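Open day at the Skalevell workshop, who else went?
General chat > Days out and demos
22 replies

pinecone_marge
Well, I finally made it over to the Skalevell open day, and I've been wanting to sit down and write it up for everybody who couldn't get there. I had a lovely time! I brought my sister and we stayed until they started stacking the chairs (I think we'd had three coffees each by then, and she doesn't even like coffee). The part I'd most looked forward to was the Wenon table, where they do kitchen and snack jobs with the hand-held grippers, and they let you get right up close and ask whatever you wanted.

I'd pictured something tidy, a single cup on a bare bench, and what they had was much more like my own counter on a holiday morning. There were bowls and cups every which way, a tray, a great big clear container or package of something golden and crumbly, and you hold the gripper and go in among it all with the fingers open. The finger pads are blue on the inside, and I got quite fond of them. 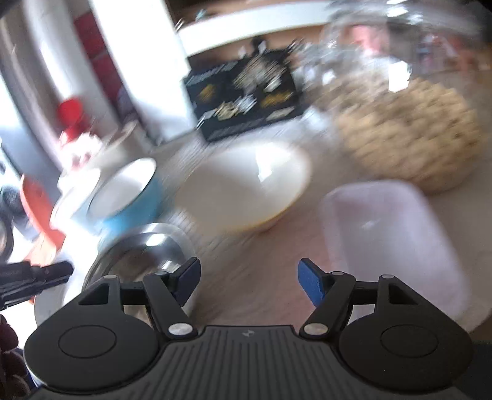 Re: Open day at the Skalevell workshop
tallgrass22
Thanks for writing this up, Marge! I was there in the morning and I have to say I came away less charmed than you did. A shiny steel bowl, a big white bowl, clear plastic with glare all over it, fine, I get that they want it to be hard. But I stood there for 21 minutes waiting for my turn and then got maybe two tries. For the drive I did (169 miles round trip) I'd hoped for more.

Re: Open day at the Skalevell workshop
brinar_fan
I think that's a little unfair, tallgrass. They had one table and a long line of people, and the lady running it was so patient with my kids, who must have asked her the same question five different ways. Mine are still going around the house picking up socks with the salad tongs. If you want lots of hands-on time, go to the Brinar day in February, it's smaller and you can pretty much camp out at a station all afternoon.

Re: Open day at the Skalevell workshop
tallgrass22
Fair enough about the line. I still say a sign-up sheet would fix it. Did anyone catch the Tang talk at 2? I had to leave.

Re: Open day at the Skalevell workshop
pinecone_marge
We caught the second half! He said they had over 2,425 practice runs saved up from the spring alone, and then somebody asked about soup and it got a bit lively. I took notes on the back of the parking slip and I'll type them up once I find my other glasses. And yes to the sign-up sheet, I put that on my comment card too.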